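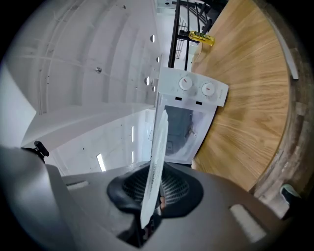

Capucine Marty thinks I should give up on cooking by the clock altogether, and told me so in a long email after my last post on porridge. Her view is that oats are ready when they look ready, and that the times given in recipes only make people anxious.

I have some sympathy with this, but I still write the times down. My kitchen is small and I'm usually half asleep when I make breakfast. If I don't set a timer I wander off to read the post and come back to a mess.

For anyone who asked, I've gone back to the microwave for weekday porridge. Mine is 900 watts. The instructions on most oats I buy assume something weaker, so I take a little off and stir halfway through. A deep bowl matters more than anything else. I use one from the old Brotura set, which is chipped but tall enough that the milk doesn't climb over the side.

The hob is still better for the proper sort. I soak the oats overnight with a pinch of salt, then cook them slowly for 14 minutes. Gilles Courtois wrote in to suggest toasting them dry first. I tried it twice in July and liked it the second time, when I'd used less heat.

I've not had any luck with rye flakes. They stay chewy however long I leave them, and the rest of the bag has gone into bread.

Next time I'll write up the stewed plums. They need less sugar than I put in last year, and I want to make another batch before I give any amounts.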